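Stokmont rice cooker, the small one with the clay pot

I've been cooking rice in a saucepan since college and I was pretty smug about it. Then my old neighbor Gisela Heitmann made me lunch in April, a bowl of plain rice with a fried egg and some pickled radish on top, and I had three helpings and asked what on earth she'd done to it. She pointed at the Stokmont on her counter. I ordered one that same evening.

I've had mine for 7 weeks now and I use it nearly every day, so these are settled opinions and no longer first-date excitement (though there's still some of that!).

First, the pot. It's unglazed clay on the outside and glazed inside, and it lifts right out of the heating base. You have to season it before you cook in it, by simmering a thin rice porridge and letting the whole thing sit overnight. The booklet buries this on the back page in tiny print, so please go look for it. My cousin Detlef skipped it and his pot wept starchy water all over the base for a week.

The rice is wonderful. Short grain comes out glossy and a little chewy, with each grain holding its shape, and if you leave it five minutes past the beep you get a thin golden crust on the bottom that my kids fight over. Jasmine is lovely too, but it wants less water than the line inside the pot tells you. I go a finger's width under. Brown rice takes patience: 30 minutes of soaking, then the long program, and it still turns out better than anything I ever managed on the stove. Basmati is the weak spot. It's fine, it's tasty, but I like it very separate and dry and the clay holds on to steam, so for biryani I still get my saucepan out.

I've also been playing with things the booklet doesn't mention. Steel-cut oats on the porridge setting, started before bed with the delay timer, are ready at 6:15 and so creamy I've stopped adding milk. Lentils with a bay leaf and half an onion work beautifully. Abdelkrim Mansour at work swears by chickpeas in his, and he brought me a tub of them to prove it, and okay, he won that argument.

A few grumbles. The cord is short, and mine only just reaches from the outlet to the bit of counter under the window. The lid knob gets very hot and really should have come with a cover. I knotted a scrap of dish towel around it and that does the job. The beep is cheerful and LOUD and there's no way to turn it down. And the clay can't go in the dishwasher, so it's warm water and a soft brush, then a full day of drying upside down if it's been soaking. I didn't mind that as much as I expected to.

I tried the Clesto before this, borrowed from my sister, and it's quicker and much easier to clean. If you cook rice twice a month, get that one. The texture isn't close, though. The Clesto makes good rice and the Stokmont makes rice I'd happily eat by itself, standing up, out of the pot.

Size: it makes enough for 2 hungry adults and two kids, with a little left for fried rice the next day. If you've got a bigger table than mine, look at the large model, which has the same base and a deeper pot.

I'd buy it again tomorrow. I've already got my eye on a spare pot.
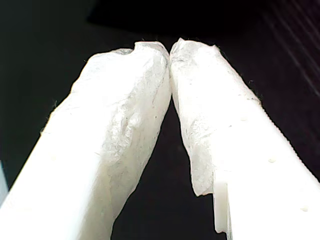 Can I use the keep-warm setting overnight?

It's best to stop after a couple of hours. Past that the bottom layer dries out and the top gets gummy, so I scoop the leftovers into a shallow container, put them in the fridge, and reheat them the next day with a spoonful of water.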